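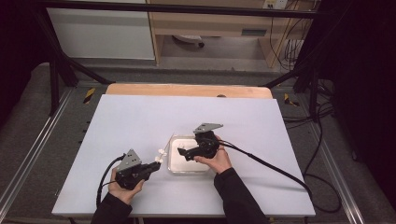 Small Business Marketing, Unit 4
Paid newsletters, reader lists and the price of attention
Notes by Adanech Mamo

Read these before the session and bring the worksheet. Parveen Shaikh is taking the second half, on writing the offer, so I have kept to the buying side.

1. What is being sold

A local firm wants more customers. Someone who runs an email newsletter offers it a sponsored slot: a paragraph, a link, perhaps a logo. The price is nearly always tied to the size of the list, and the size of the list is nearly always the first thing mentioned. I would like you to leave this unit with a habit of flinching slightly when you hear it.

A list of 3000 addresses is a list of 3000 addresses. Some belong to people who signed up for a prize draw and have been deleting the emails ever since. Some belong to other people selling newsletter slots. Until you know how the addresses were collected you know very little, and sellers can be surprisingly vague on the point.

2. Opens and clicks

"Open rate" sounds as if it measures reading. It measures whether a tiny hidden picture in the email was loaded, and several mail programs now load it automatically, whether or not a person ever looks. So an open rate can go up without a single extra reader. Treat it as a rumour.

Clicks are better, though not by as much as the sales page suggests. Security filters in offices follow links to check them, and these visits can be counted as clicks. Ask whether they have been taken out. If the seller doesn't know what you mean, write that down too.

What you want is the number of people who did the thing you were paying for – booked, bought, rang up – and you will have to count that yourself, at your own end.

3. Case: Hudolo and the Garnel bulletin

Hudolo repairs and re-covers chairs. The owner bought a run of slots in Garnel, a weekly bulletin for people who have recently moved house, which looks like a sensible match on paper. The bulletin's report afterwards described the campaign as a "strong performer". It had charts.

Hudolo's own order book showed 3 enquiries that mentioned the bulletin, one of them from a customer who had used the firm before. Garnel's answer was that the slots had built "awareness", which would pay off later. Perhaps it did. The trouble with awareness is that the person charging for it is usually the only one who claims to have seen it.

To be fair to Garnel, Hudolo had linked to its home page, where the phone number was at the bottom in grey type. We will look at that page in class. A poor landing page can sink a decent advert, and some of you will argue that this is the whole story. I don't think it is, but make the case.

4. Swaps and "partnerships"

Two firms agree to mention each other and no money changes hands. Skurell, which sells picture framing, did this with a paint shop called Yeoh. Each wrote to its own customers about the other.

Swaps are often described as free. Work out the hours first. Then consider what your customers agreed to when they gave you their address: hearing from you about your own work is one thing, and a stream of recommendations for your friends is another. Skurell lost more subscribers after the swap than after any of its ordinary emails. Yeoh was delighted, and suggested making it monthly.

Note that neither firm handed over its list. If a partner asks you to send them yours, say no. We cover consent and data protection in Unit 6, and the answer there is longer but no different.

5. Before you pay

Ask the seller:
How did people join this list?
When did you last remove addresses that never respond?
Can I speak to an advertiser who did not come back?
What happens if the email goes out late?

The third question is the useful one. Happy advertisers are easy to produce. Watch how the seller handles it – a straight answer is worth more than the charts.

Worksheet (15 minutes, in pairs)

Take the Garnel report in your pack. Underline every figure that Hudolo could have checked for itself. Then rewrite the summary paragraph using those figures and nothing else. Keep it to four sentences, and bring both versions to Parveen's half.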